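6. Entering a season that stops early

Use this section when a league competition has been suspended and you need to record how it will be finished. It applies to league secretaries and to anyone with the Fixtures role in Clotance. Club users can see the results of these steps but cannot carry them out.

Before you start, have the written decision of your league's management meeting to hand. Clotance asks for the date of the decision and will not let you go further without it.

6.1 Suspending a division

1. Open Competitions and choose the division.
2. Select Status, then Suspend.
3. Enter the date of the last match that will count. Matches played after this date stay on file but are left out of the table.
4. Enter the date of the decision in full, for example October 1, 2022.
5. Select Save.

The division now shows an amber bar across the top of its table. Unplayed fixtures are moved to the Held list and their referee bookings are released.

Caution: Releasing bookings sends a message to every referee appointed to a held match. The message cannot be recalled. If you only want to move a few matches, postpone them one by one as described in section 4.

Note: Cup ties are not affected by suspending a division. Suspend the cup separately if you need to.

6.2 Choosing a finishing method

Go to Status, then Finish. There are three methods.

Resume puts the held fixtures back in the calendar. You will be asked for a new start date and the fewest days allowed between matches for any one club.

Short play-off splits the table as it stands and makes a fresh set of fixtures for the clubs at the top and bottom. Clubs in the middle keep their present positions.

Average points works out the final table from points per match played. Use it when no more matches will take place. 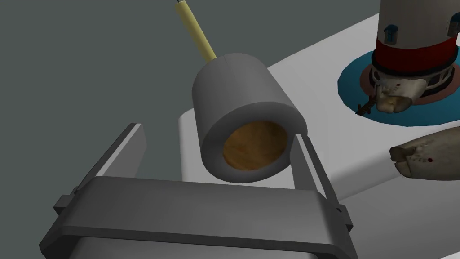
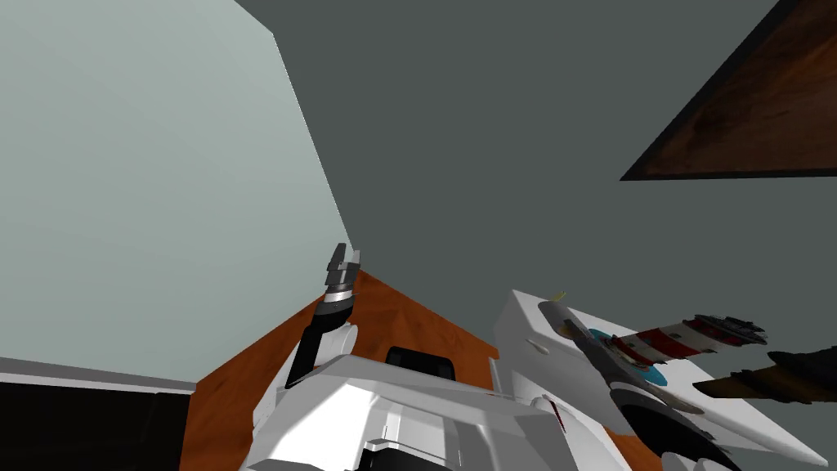 You can change the method as often as you like until the first new result is entered. After that the choice is locked and only a league administrator can undo it.

6.3 Setting up a short play-off

1. Choose Short play-off and select Next.
2. Enter the number of clubs in the top group and in the bottom group. The same club cannot be in both. In a division of 16 clubs, four at each end is the usual choice.
3. Choose one match or two matches for each tie.
4. If you chose one match, say who is at home. The default is the club placed higher when the division was suspended.
5. Choose how level ties are settled: extra time and penalties, penalties only, or higher-placed club goes through.
6. Select Preview and read the draft fixtures.
7. Select Publish.

Caution: Check ground availability before step 7. Clotance knows about clashes between divisions in your own league but not about other users of the ground – school matches, for instance, or a second league sharing the pitch.

If two clubs are level on the dividing line when the groups are made, Clotance looks at goal difference, then goals scored, then the matches between them. If they are still level it stops and asks you to place them by hand. Put the reason in the Remarks box, as clubs can read it.

6.4 Using average points

1. Choose Average points and select Next.
2. Set the fewest matches a club must have played to be ranked. The default is 11.
3. Choose two or three decimal places. Three is better for large divisions.
4. Tick Weight home and away if your rules call for it. Leave it clear otherwise.
5. Select Calculate, then Publish.

Points deductions are taken off after the average has been worked out. If your rules say they come off first, tick Deduct before averaging. The two settings can give different final positions, so read your rules carefully.

A club below the minimum in step 2 is shown at the foot of the table with a dash in place of a position.

6.5 Promotion and relegation

Promotion and relegation are off for a suspended division until you switch them back on under Status, then Movement. You can allow promotion without relegation. The division above will then be one club larger next season, and the fixture grid must be set up again before February if you use a winter break.

6.6 Messages you may see

486 – The decision date is earlier than the last counting match. Correct one or the other.

579 – A held fixture has a result. Someone has entered a score since the division was suspended. Open the fixture, and either clear the score or change the last counting date.

If either message comes back after you have corrected the entry, sign out, sign in again and repeat the step. Changes made by a second user at the same time are not shown until the page is reloaded.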